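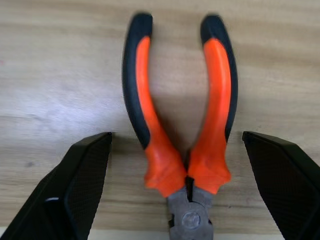
Pliers with orange and black handles, on the workroom table.

The Lernberg

My mother died in December and left the piano to my brother and me in equal shares, which was like her. Neil lived in Prukcombe, ten minutes from the house. I lived a day's drive away. Neither of us played.

It was a Lernberg, an upright, bought when I was seven. She had kept the receipt in the bench with the sheet music. She paid $1,329 for it, delivered, and the delivery man had written "stairs" and underlined it. My father said at the time that we could have had a car.

By February the house had an offer on it. Neil put the piano up for $200 and got no replies, and then he put it up for free and got a man who wanted to turn it into a bar. Neil was fine with that. I said I wasn't.

"Then you take it," he said.

"I'm on the fourth floor."

"Then I don't know what you want me to do, Claire."

I didn't know either. I told him to give me until the house closed, and I looked up the tuner's name on the card inside the lid. There was a row of dates in pencil on the card, two a year, and beside each one the initials A.T. The last was from the fall before she got sick.

Abdelghani Tazi answered on the first ring. He said he remembered the piano well and that he was sorry about my mother. He asked if the middle D was still slow.

"I wouldn't know," I said.

"It will be," he said. "She didn't want it fixed."

He wouldn't buy it. He said he had four uprights he couldn't sell and his wife had opinions about all of them. But he knew a Mrs. Ouazzani who ran a music room for kids over the Fladano bakery, and she had been teaching on an electric keyboard with a cracked case. He would move the piano and put it right if I paid for the moving. He would do the rest for nothing, on one condition, and that was that somebody from the family come and see it go.

Neil said he was working. So I drove. 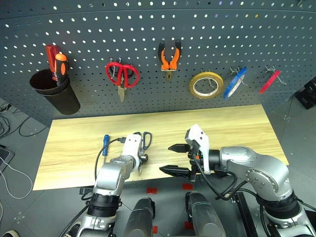 Mr. Tazi did his repairs in a workroom behind his house, and he had the key action out of the piano and on blocks by the time I found the right door. He was smaller than I had imagined and wore a tie under his sweater. He shook my hand and asked me to hold a lamp. When he wanted something he reached up to the pegboard without looking, and his hand went past the scissors to the pliers, which hung with their jaws down next to the rolls of tape. He used them to straighten a bent wire at the end of the D key, a quarter turn at a time, and after each turn he pressed the key and listened.

"How long has it been like that?" I asked.

"Since I met her. Twenty years."

"And she wouldn't let you touch it?"

"She said her son dropped a toy car in there and she'd got used to it." He pressed the key again. "I took the car out, the first visit. She gave it back to him, I think. But the wire was bent and she said leave it."

I told him it wasn't Neil's car. It was mine. I had run it along the top of the piano when I was eight and lost it down the back, and when she asked I said Neil did it. He was four. He couldn't make much of a case for himself. He lost his dessert for a week and I ate mine in front of him.

Mr. Tazi didn't say anything to that. He moved my wrist so the lamp was where he needed it.

We worked until after lunch, or he did. He replaced two of the felts and glued a hammer. He told me my mother always played for a few minutes after he finished, to check his work, and that she only had three pieces and one of them was a hymn she didn't know the end of. She made him tea every time, even though he had told her on several occasions he preferred coffee. I said that was also like her.

I had not known she played after we left home. On the phone she told me about the neighbours and the furnace.

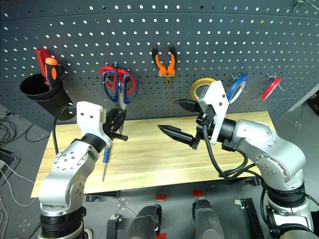
The board over the table, with the screwdrivers at one end and the tape at the other.

Neil came at three. I hadn't expected him and I don't think he had planned it. He was still in his work boots, and he stood inside the door with his hands in his jacket and asked if we needed help lifting.

"Not yet," Mr. Tazi said. "You're the brother."

"I guess so."

"Your sister has something to tell you about a car."

I could have hit him with the lamp. Neil looked at me. I said it quickly, the way you'd read out a phone number, the toy car and the dessert and the week. I said I was sorry. It sounded stupid in a room with two grown men in it.

Neil thought about it.

"I thought I did do it," he said. "I've told people that story. I told it at my wedding."

"I know. I was there."

"You laughed."

"I know I did."

He went and looked into the piano, at the part where the keys should have been. Then he asked Mr. Tazi what all the little felt pieces were for, and Mr. Tazi told him, and that took a while.
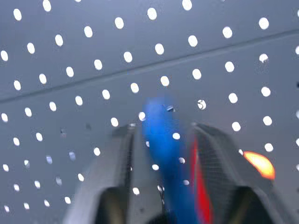
Neither of us said much while the action went back in. It had to be lowered straight, with one person on each side, and Mr. Tazi gave the orders. Neil was on the left and I was on the right, and I was afraid of looking at him, so I kept my eyes on the pegboard, where the light was coming through the rows of holes, and on the thin dark seam that ran across it at a slant. I followed it up to the right and back down again until Mr. Tazi said we could let go.

Then he tuned it. He made us wait in the kitchen for that part, with his wife, who gave us coffee and told us what she thought of the four uprights.

The movers came at five and took it up the back stairs at the Fladano. One of them asked what it weighed and then said never mind. Mrs. Ouazzani had cleared a wall for it. She was younger than me and had flour on her sleeve from the bakery. She played something fast to try it, all the way up and down, and said it was lovely, and asked if there was anything she should know about it.

"The D used to stick," Neil said.

"Which D?"

He leaned over and found it, after a couple of wrong ones. He pressed it and it came straight back up. He pressed it again.

I followed his truck back to the house. We still had the basement to do, and he'd bought garbage bags and forgotten the boxes, so I went out again for boxes. When I got back he had the piano bench in the front hall. Mrs. Ouazzani already had one.

"Do you want this?" he said.

I said he should have it. He said it would fit in my car, and he carried it out before I could answer.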